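Looking after the gripper cell at Skovness: what I do before the arm may move
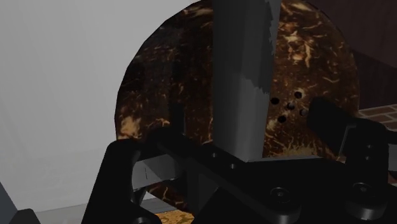 Posted by Suominen in April | Workshop notes | 11 comments

I promised in the last post to write down how I keep the simulated cell in order, and now it is raining for a third evening, so I have no more excuse. English is my third language, please be kind with me in the comments.

For the new readers: the cell is called Flundell. It is one arm with a black two-finger gripper, placed in a model of a room, and it lives on a computer at our small workshop in Skovness. I look after it in my own time. People think a simulated machine needs no maintenance, as there is no grease and no worn belt. I thought the same in my first month. Then an update of the physics library came and the fingers began to shake like a cold dog, and I understood that I had become a maintenance person.

The view at the top is from the close camera, the one I use the most. The big round disc with the brown and golden mottled surface is my favourite test object. It has a group of five small holes, and one finger comes across the hole at the right. I like this object because the pattern is irregular. When a texture is put on with the wrong scale, you notice it at once on a surface like this, and on a plain grey block you notice nothing.

The grey column is the part I want to talk about first. Its right edge is jagged where the shading breaks up. A small thing, but it bothered me for many evenings. I have tried three things:

First I recalculated the normals of the mesh. No change at all.

Then I made the shadow map larger. The edge became a little better and the whole cell became slower, so I put it back.

Then I looked for two faces lying in the same place. I found one pair near the bottom and removed the inner one. The picture at the top is my reference for comparing, and I will write again when I have made the same view with the new mesh. I don't want to say it is repaired before I have looked at it from all sides.

Now the routine. I keep it in a text file, and I go through it from the top each time something was updated.

1. Open the cell with the physics paused. Check that the arm is in the home position and that no part begins inside another part. If two bodies overlap at the start, the solver will push them apart with great force, and your gripper will leave the building.

2. Look at the mounting. On my gripper I use the round bolt heads on the palm as marks. They are modelled as part of the palm, so if they look turned compared with the reference, the whole body has been imported with a wrong rotation. This has happened to me two times, both times after I exported from a different program.

3. Check the units. I know, everybody says this. I still once loaded a finger that was 1000 times too big and spent a half hour looking for it — I was inside of it.

4. Open and close the fingers slowly with no object between them. Both should travel the same distance. Write down the numbers, even if they look fine.

5. Put in the test object and close until contact. Here I read the contact list and not only the picture. A fingertip can look like it rests on a surface when the collision shape is still some millimetres away, and the opposite is also possible.

6. Let it run for 2791 steps and save the log. The number has no deep meaning. It was the step where the shaking started in the bad version, and I kept it out of superstition.

The shaking itself, as several of you asked by email, came from the collision shapes of the fingers. They are curved, and the import tool had made one convex hull for each of them, so the hollow side was filled in. On the screen you saw a nice hooked finger, but for the physics it was a fat potato. I cut every finger into smaller convex pieces by hand and gave the tip its own piece. I also raised the damping at the finger joints a little. After this the log stayed quiet in all my test runs, 104 of them, and I stopped there because it was past midnight and I had to get up for my ordinary job.

About the room. Some of you don't see why I keep a wall, brick flooring and a dark wood surface around a cell when a grey plane would be enough. It costs roughly 741 megabytes on the disk, I admit it. But the colours behind the gripper help me to judge the edges, and a black finger in front of brick is much easier to check than a black finger in front of a shadow. For the long night runs I switch the room off.

There are things I have not solved. The close camera is mounted too near to the palm, and when the object is large it covers most of what I would like to see behind it. I want to move the camera back by a hand's width, but then all my older reference pictures lose their value, and I am a bit lazy. I am also not satisfied with the friction on the fingertips. At the moment I have one value for everything, and this cannot be right for both a polished disc and a cardboard box.

The friend who lent me the workstation wants it back when he moves to Trellolport, so before that I must copy the whole cell to my old machine and do the routine once again from step one. I expect trouble with the graphics driver. If someone has run a similar setup on an older card, please write which driver version you are using and if the shadows behave.

Next post will be about the cable model, which is at the moment a disaster.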